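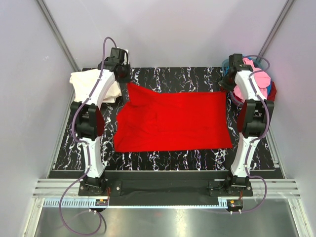

We use cookies to improve your visit. By continuing to browse you accept our cookie policy. OK

Print this page | E-mail this page

Josano Two-Arm Bench Kit: Review After One Term in a School Club

Posted Feb 1, 2020 by the Giltirwood Robotics Club adviser

Our club meets after school in a shared science room, and last fall we wanted one project that would carry the whole group through the term. The students picked laundry. The task is to take a garment out of a basket, spread it on the table, fold it and put it on a stack. We bought the Josano two-arm kit for it and ran it for 13 weeks. What follows is how it held up with teenagers using it.

Price and what comes with it

We paid $560 per arm through Hener, a small dealer that sells mostly to schools. The arms come with grippers, motor wiring and the front rail that both bases attach to. The work surface, the walls and the corner posts are a separate order. We got those too, in the black top with the white marble pattern. I would have taken plain black if it had been in stock. The veins gave our first vision program trouble with white shirts, and the students ended up doing most of their early work with red cloth, where the color is easy to separate from the table.

The box also has a bag of 100 cable ties. You will use them.

Assembly

Four students put the kit together over three meetings. The printed guide is good up to the point where the arms go on the rail, and then it skips ahead. It shows a finished base on one page and a powered arm on the next. We worked out the missing steps from the parts diagram at the back. Hener answered our e-mail the same day with a better PDF, so ask for it when you order.

The bolts are a common size and everything lined up. The second arm mirrors the first, and it went on in half the time. Leave yourself room to reach in behind the arms, as the side walls are in the way once they are up. We took one wall off twice before we learned to do the wiring first.

The cables

Each arm has a purple cable that runs its full length on the outside, past the elbow and up over the gripper. It needs slack so the arm can reach the back of the table, and the slack ends up as a big loop down by the base. I don't love this. A loop that size can catch a sleeve, and in November one did. The program stopped and no harm was done, but we now have a rule about jackets.

On the good side, the cable is easy to see and easy to change. We replaced one in a single meeting.

Working with cloth

Rigid blocks are simple for these arms. Any club that has done pick-and-place before will have the demo running in a meeting or two. Cloth is another matter, and I would not judge the kit by how well it folds in the first month.

The grippers close firmly and hold a single layer of cotton well. They have a harder time picking up only the top layer of a stack. Our students got better results by going for a corner and coming in at an angle — straight down tended to bunch the fabric. Thin synthetic shirts slipped. Towels and thicker cotton were the easiest items we tried. 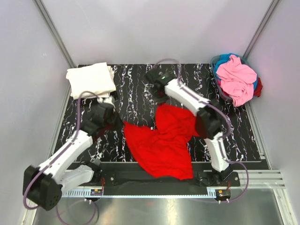

Having two arms matters more than I expected. One can hold a finished stack steady while the other goes after the next garment, and a garment that is all in a heap can be lifted by one arm and opened out with the other. Writing programs for both arms at once is harder for students, though. We had them write each arm's moves separately on paper first, then mark the places where one had to wait for the other. The group that skipped the paper spent two meetings on arms that kept waiting for each other.

The table is wide enough for a basket in one back corner and a folded pile in the other, with the middle left for spreading things out. Adult shirts fit if they go down sideways. Anything longer hangs off the front, and the arms are not much help with cloth that has gone over the front rail. We switched to kids' sizes for the end-of-term demonstration.

Software

The Tosh software that ships with the kit is plain and does the job. You can record a set of arm positions, name them and play them back. Students who already write code can skip the recorder and use the library. The recorder loses unsaved work if the laptop goes to sleep. We lost most of a 50-minute meeting to that, and I have not seen a fix yet.

Noise and upkeep

The motors are quiet enough to talk over. Lint collects on the table and along the rail, so keep a soft brush nearby. We checked the base bolts once a month and tightened a couple on the left side.

Should you buy it?

For a first-year club, I would start with one arm and blocks. For a club with a year behind it and a room where the table can stay set up, the pair is a fair buy, and cloth gives students plenty to work on. Moving it in and out of a closet each week would be a problem. It is heavy, and the arm positions have to be checked again every time it moves.

We are keeping ours for spring. The next job is socks, and the students want to try sorting the basket by color before any folding starts.

Print this page | E-mail this page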